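Open day at Nollden, anyone else go?
Forum: Robot Arms and Grippers > Events

wuler_fan33
Posted April 5, 2025
Got back from the open day at the Nollden kitchen lab. They run the demo in a regular kitchen with a long table down the middle, and you can stand close enough to see the pads on the fingers. The job was utensils: pick one up, put it in the plastic container or take it out. The grippers are hand-held for this part, so a person does every move and the arm is supposed to learn from the recordings later. Chopsticks were what I wanted to see, because my own gripper at home can't hold anything that thin without it rolling. 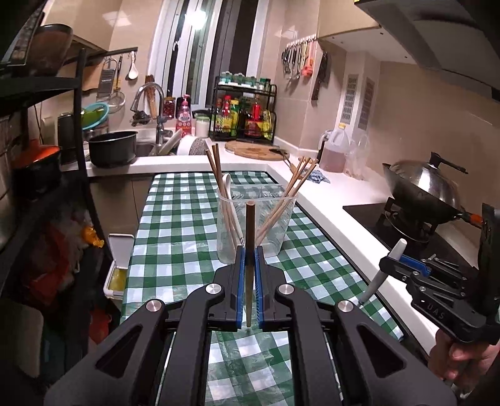
Tollow
I went in March and came away less sold than you. A person can pick up a chopstick with pretty much any tool. Did they show the arm doing it on its own?

wuler_fan33
Yes, in the next room, on a bench. It did 14 tries while I was there and dropped the chopstick on a few of them. They left the misses in and didn't reset the count.

gearlash
Few meaning what? I'm not trying to be a pain, but that's the number that matters.

wuler_fan33
Didn't write it down. Sorry.

Zerouali
Tollow, I think you're judging the wrong part. The talk said they had 518 recordings for the table task and wanted more people with different habits doing it. I asked if left-handed people count and they said yes, please sign up. The hand-held part is where the quality comes from. If the grip is sloppy there, the arm copies it.

Tollow
I heard the same talk. My issue is that it's one kitchen, one table, one checkered cloth. Move the arm to my place and I'd expect it to miss the table.

Zerouali
They answered that. A second kitchen is planned. I agree one isn't enough, but I wouldn't call it a wasted trip.

gearlash
Were forks any easier than the chopsticks? Flat handles slip on my Wuler pads.

wuler_fan33
The fork they used has a rounded handle, so I can't tell you about flat ones. The approach was straight down the length of the table with the jaws open on both sides of the handle. Pads are blue and ribbed. I asked where to buy them and they said they'd email me. 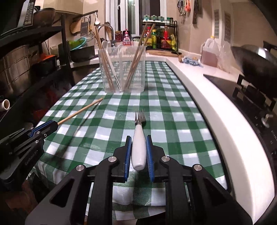
Jaws open at the fork handle, second gripper on the left with a chopstick.

gearlash
Thanks. Post the pad supplier if they write back.

Tollow
Same, I'd take 8 of those.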